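3. Le monastère et ses chiffres : retour sur une tradition descriptive

3.1. L'altitude comme genre littéraire

Tout visiteur qui monte au monastère de Vidovden apprend, dans l'ordre, trois choses : que la route est mauvaise, que l'église est ancienne et que l'ensemble se trouve à 2 342 mètres d'altitude. La première se vérifie sans instrument. La deuxième fait l'objet de la section 4. La troisième figure sur le panneau d'entrée, dans les deux brochures de l'office local, sur le socle de la croix et dans la quasi-totalité des guides que nous avons pu réunir, où elle voisine avec des adjectifs de même hauteur.

Le corpus dépouillé pour cette étude comprend 113 textes descriptifs, du récit de voyage à la page web de l'agence d'excursions. Nous avons retenu tout document consacrant au moins un paragraphe au site, sans condition de qualité, faute de quoi le corpus aurait été beaucoup plus maniable. Les textes ont été classés selon leur date de parution, quand elle était connue, puis selon leur dette probable envers les textes précédents, laquelle se laisse établir avec une facilité un peu gênante pour les intéressés. Une coquille sur le nom de la vallée, apparue dans une plaquette d'entre-deux-guerres, se transmet ainsi avec une fidélité que l'on aimerait trouver dans la copie des manuscrits.

L'altitude appartient à cette catégorie d'énoncés que l'on ne cite pas, parce que tout le monde les connaît. Aucun des auteurs ne renvoie à un levé topographique. Un seul précise qu'il s'agit du seuil de l'église ; un autre parle du sommet qui la domine, ce qui, pour un édifice bâti en contrebas d'une crête, n'est pas un détail. Les habitants du village de Jugah, interrogés sur ce point, se rangent sans hésiter derrière le panneau, tout en faisant observer que la neige n'y tient pas comme elle devrait.

3.2. Le réfectoire et les cinq cents moines

Le second chiffre canonique est celui de la communauté. Le monastère aurait abrité 500 moines au temps de sa splendeur, période que les guides situent avec souplesse entre le XIIe et le XVe siècle. Le nombre est rond et il est flatteur. Il revient d'ailleurs à propos d'autres établissements de la région, dont certains tiendraient à l'aise dans le réfectoire de Vidovden.

Ce réfectoire constitue notre meilleure objection. La salle conservée, longue et basse, voûtée en berceau, présente encore sur ses murs gouttereaux l'arrachement des banquettes maçonnées. En y asseyant des convives de corpulence monastique moyenne, à supposer que l'on s'accorde sur une telle unité, on loge une petite fraction de l'effectif annoncé. Il faudrait alors admettre des services successifs du matin au soir, ce qui laisse peu de temps à l'office et moins encore à la vaisselle. Les défenseurs de la tradition invoquent les ermitages creusés dans la falaise, dont les occupants se seraient nourris à part. L'argument est recevable. Les cavités reconnues à ce jour sont toutefois au nombre de deux, et la plus profonde a servi de bergerie.

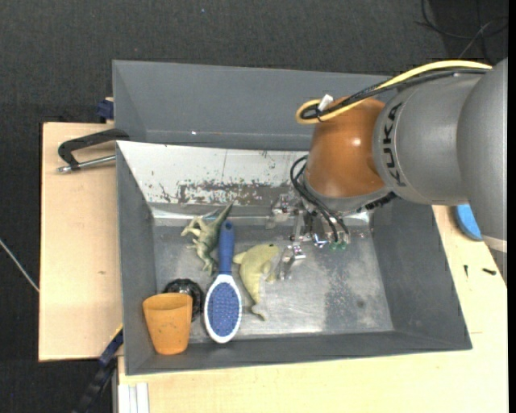 On aurait tort d'y voir une simple exagération de guide. Le nombre apparaît d'abord dans un récit de fondation où il qualifie, si l'on suit la lettre du texte, les brebis données au monastère par un seigneur repentant. Le glissement du troupeau à la communauté a pu se produire par une traduction hâtive, aidée par une métaphore pastorale dont le Moyen Âge n'était pas avare. Nous n'avons pas retrouvé l'intermédiaire fautif. La forme du passage dans les versions tardives, où les moines « paissent » encore curieusement sur le versant sud, nous paraît cependant un indice sérieux.

Le récit de fondation mérite du reste qu'on le lise en entier, exercice auquel peu de ses utilisateurs semblent s'être livrés. Le seigneur, après un songe, y choisit trois emplacements successifs que des pierres roulées pendant la nuit lui font abandonner. Le quatrième est le bon, ou du moins celui où l'on cesse de vérifier. Les guides n'ont conservé que le songe et situent volontiers l'événement à l'endroit même où se trouve aujourd'hui le parking.

3.3. Le site invisible

Reste le lieu commun le plus tenace, celui du monastère caché. Vidovden serait invisible depuis la vallée, et ses fondateurs l'auraient voulu ainsi pour échapper aux envahisseurs, rarement nommés. La formule se rencontre sous des plumes très diverses et presque toujours au même endroit du texte, juste avant les horaires.

Nous avons parcouru à pied l'ancien chemin muletier au mois d'octobre, saison où les hêtres ont perdu assez de feuilles pour ne plus rien protéger. Le clocher est visible dès la sortie de Jugah. Il disparaît au deuxième lacet, reparaît au pont et ne quitte plus guère le regard jusqu'à la porte. L'invisibilité ne vaut en somme que pour qui arrive par la route carrossable, tracée au siècle dernier sur l'autre flanc de la gorge, et qui débouche en effet sur l'enceinte sans prévenir. Les fondateurs auraient donc dissimulé leur monastère à la circulation automobile avec une prévoyance remarquable.

Il y a plus embarrassant. Le clocher, que les mêmes textes disent dérobé aux regards, portait selon les comptes conservés un fanal entretenu toute la mauvaise saison à l'usage des caravanes. L'huile de ce fanal est un poste de dépense régulier, contesté à deux reprises par un économe qui trouvait que l'on éclairait beaucoup de monde. Un refuge clandestin pourvu d'un phare relève d'une stratégie défensive que nous ne nous sentons pas en mesure de commenter.

L'examen de l'enceinte va dans le même sens. Le mur nord, le plus exposé, est aussi le plus mince ; la porte principale s'ouvre vers le chemin, avec un auvent et un banc de pierre pour attendre. On reconnaît là les dispositions d'une maison qui reçoit, perçoit probablement un péage et n'a aucun intérêt à ce que sa clientèle la manque. La comparaison avec le prieuré de Wanthorpe, étudié ailleurs dans une perspective voisine, est éclairante : là aussi, une réputation d'isolement s'est formée après que la route eut changé de côté.

3.4. De quelques usages du chiffre faux

On pourrait conclure au discrédit de toute la littérature descriptive. Ce serait ingrat, car elle a conservé, entre deux superlatifs, des observations que les études savantes ont négligées. Un guide par ailleurs désastreux signale, dans le narthex, une inscription peinte dont il ne subsiste plus qu'un jambage. Un autre décrit la couleur de l'enduit avant la restauration, et c'est le seul témoignage dont nous disposions. L'auteur trouvait cette couleur laide, ce qui l'a heureusement conduit à en parler longuement.

Ces textes ont aussi une histoire matérielle. La plupart descendent de la notice rédigée pour le premier circuit Muvitik, reprise sans changement par les agences concurrentes, puis traduite, puis retraduite dans la langue d'origine par des rédacteurs qui ignoraient sans doute que l'original existait encore. À chaque passage, les nuances tombent et les nombres restent. Un « peut-être » résiste mal à deux traductions ; un chiffre les traverse toutes, et il y gagne même en autorité, puisqu'on le retrouve désormais dans plusieurs langues.

La page de l'office, consultée le 2021-06-08, reproduisait encore l'altitude, les moines et l'invisibilité dans une même phrase, suivie d'une photographie du monastère prise depuis la vallée. Nous y renvoyons le lecteur pour la question du clocher, et passons à celle, moins bien documentée, de la date de l'église.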